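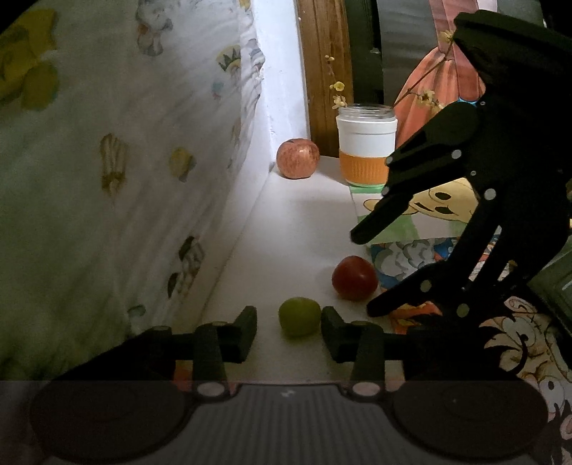 Tue 27 July

Today I stayed in the workshop until they closed the big door. I wanted to finish the left finger of my gripper, because on Sunday it opened only halfway and made a noise like a bad hinge. It was the pin. I had cut it a little too long and it rubbed on the side bar each time. I filed it down, slowly, and tried it after every few strokes. Now it moves freely, but there is still some play at the tip. I can live with it for this week.

Necati Çetinkaya came after work with two bags of bearings from the shop in Tirnville. He paid 65 for them and did not want to take my money, so I put it in his jacket. We have an agreement that he does the electronics and I do everything which has a screw in it. He is faster than me. I am more careful, I think, or perhaps only more afraid to break things.

We spoke a long time about soft objects. A block or a box is easy, the fingers close and they stop. With a grape the fingers must stop before the grape wants them to. Necati wants to put a small force sensor behind each pad. I would like first to try with a softer pad and a slower closing, without any sensor. In December we put a sensor on the old version and I spent three weeks only with cables. He said that the cables were bad because I made them in the evening. This is true.

Slow closing needs a change in the program. At the moment the full travel is 791 steps and the motor does it in one go. I wrote a version where the last 300 steps run at a lower speed. I did not load it yet, the laptop was at 5 percent and the charger was at home on the kitchen chair.

A cherry tomato is a different problem from a grape. The skin is very smooth and the thing wants to roll away when one pad comes before the other. So both pads must arrive together, and for this the play in my left finger is not good. I see that I will have to make this pin again after all. For the apple I have no hope at this time. The jaws must open wider, and the side bars are too short. I drew longer ones on the back of the Sarantis receipt and must not lose it.

We also have to give the machine a name before the open evening. Necati likes Rornura, which he says sounds like a ship. I wrote Tenton on the box of parts last winter and to me it is still Tenton. We did not decide. He wrote his name for it on the other side of the box.

My right hand hurts from the file. I ate late, soup and the rest of the bread, and read a little about springs but I understood only the first half.

For tomorrow: charger, a longer piece of 3 mm rod, the blue thread glue, ask if the small drill press is free after six. And call my sister, I forgot it again.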